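Manual do usuário Kasia — Seção 4
Montagem, emparelhamento e cenas de cor

Voltar ao índice | Seção anterior: Conteúdo da caixa | Próxima seção: Alimentação por bateria

Chegou a parte boa! Com a Kasia fora da caixa e a fonte carimbada com 24 V ao alcance da mão, falta pouco para ver as primeiras cores na sua mesa. Reserve um tempinho sem pressa, porque quase todo mundo que começa a girar o botão de matiz fica ali mexendo muito mais do que pretendia (nós incluídos).

4.1 Antes de ligar

1. Retire a película fosca da frente do painel. Ela descola melhor puxando por um dos cantos de baixo.
2. Encaixe a alça em U nos dois pinos laterais e aperte os manípulos só até sentir resistência.
3. Fixe a alça no tripé Katayama ou em qualquer suporte de estúdio com pino padrão.
4. Passe o cabo da fonte pela presilha traseira e deixe uma folga, como uma pequena barriga de cabo, antes do conector.
5. Ligue o conector redondo ao painel e depois a fonte à tomada.

CUIDADO: use somente a fonte fornecida pela Sudance. Fontes de computador portátil com plugue parecido entram no conector, mas podem danificar o circuito de controle, e esse dano fica fora da garantia.

CUIDADO: não cubra as aletas de ventilação com tecido, gelatina ou fita. O painel tem 261 LEDs e precisa respirar, sobretudo em intensidade máxima.

Nota: se você vai pendurar a Kasia acima da mesa, prenda também o cabo de segurança. Ele vem enrolado no fundo da bolsinha de acessórios e é fácil de esquecer lá.

4.2 Primeira ligação

1. Pressione o botão central por 2 segundos. O visor mostra o nome do aparelho e, em seguida, a versão do firmware.
2. Confira se a versão é 2308 ou posterior. Se for anterior, faça a atualização (Seção 7) e volte para cá.
3. Gire o botão da esquerda para ajustar a intensidade. Comece baixo, seus olhos agradecem!
4. Gire o botão da direita para percorrer o círculo cromático. Cada clique é um passo pequeno; girando rápido, o painel salta de família em família.
5. Pressione o botão da direita para alternar entre matiz, saturação e temperatura de cor.

Nota: o visor apaga sozinho depois de um tempo parado. A luz continua acesa. Um toque em qualquer botão traz o visor de volta sem alterar nada.

4.3 Emparelhamento com o aplicativo Mesta

Dá para fazer tudo pelos botões, mas o Mesta é uma delícia de usar, ainda mais com dois ou três painéis espalhados pela sala.

1. Instale o Mesta no celular ou no tablet e ative o Bluetooth.
2. No painel, abra Menu > Rede > Emparelhar. O ícone de antena começa a piscar.
3. No aplicativo, toque no sinal de mais, no canto superior, e escolha Kasia na lista.
4. Digite o código que aparece no visor do painel.
5. Dê um nome ao painel. Nomes de posição ("esquerda", "contraluz") ajudam bem mais do que números quando o set fica agitado.

Se o painel não aparecer na lista, saia da tela de emparelhamento e entre de novo. Em salas com muitos aparelhos sem fio, aproxime o celular do painel só nessa etapa; depois ele pode voltar para o tripé, para o bolso ou para onde você quiser.

4.4 Criar e gravar uma cena

Uma cena guarda matiz, saturação, intensidade e tempo de transição de todos os painéis do grupo. É aqui que a Kasia brilha!

1. Apague as luzes do teto e feche as cortinas. Qualquer sobra de luz do dia puxa a cor para outro lado.
2. Coloque uma folha branca sobre a mesa, no lugar onde ficará o assunto. O branco entrega a cor verdadeira da luz muito melhor do que um objeto colorido.
3. Acenda um painel por vez e ajuste até a folha ficar com o tom desejado.
4. Trave o balanço de branco da câmera. No automático, ela tenta neutralizar o violeta e o magenta e você perde justamente o que acabou de ajustar.
5. Confira se há detalhe nas partes claras. Com cores saturadas, um canal estoura antes dos outros e as superfícies brancas viram uma mancha lisa.
6. No Mesta, toque em Gravar cena, escolha um nome e confirme.

Nota: Sota Hattori, autor da paleta de fábrica, recomenda gravar cada cor em duas intensidades, uma para a câmera e outra mais suave para arrumar a mesa entre as tomadas. Experimente, faz diferença no fim do dia.

CUIDADO: evite olhar diretamente para o painel em azul ou violeta puros. A luz parece mais fraca do que é.

4.5 Fundo e superfície

Tampos escuros e foscos seguram bem as cores fortes e deixam os elementos claros saltarem. Para o fundo, um tecido preto sem brilho funciona muito bem — estique-o ou afaste-o da mesa se as dobras estiverem pegando luz. Tampos envernizados refletem o próprio painel; nesse caso, suba o tripé e incline a cabeça até o reflexo sair do enquadramento.

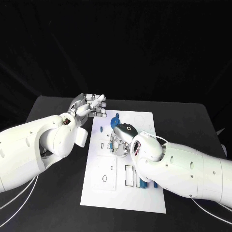
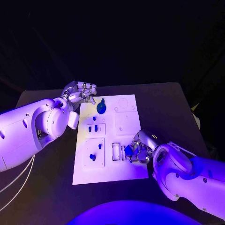
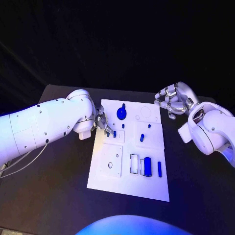
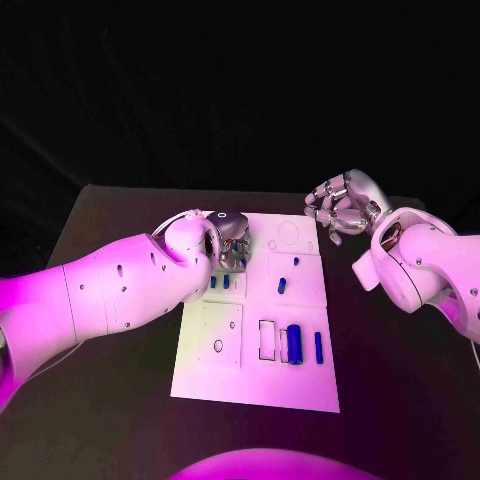

Tampo escuro com superfície branca sobre a mesa. Luz violeta na segunda imagem, magenta-rosada na quarta.

4.6 Desligar e guardar

1. Baixe a intensidade a zero e pressione o botão central até o visor apagar.
2. Espere o ventilador parar antes de tirar o cabo.
3. Afrouxe os manípulos e dobre a alça para trás.
4. Guarde o painel na bolsa com a face dos LEDs voltada para o lado acolchoado.

As cenas gravadas permanecem na memória do painel mesmo sem energia. Para apagá-las, consulte Restaurar padrões, na Seção 7.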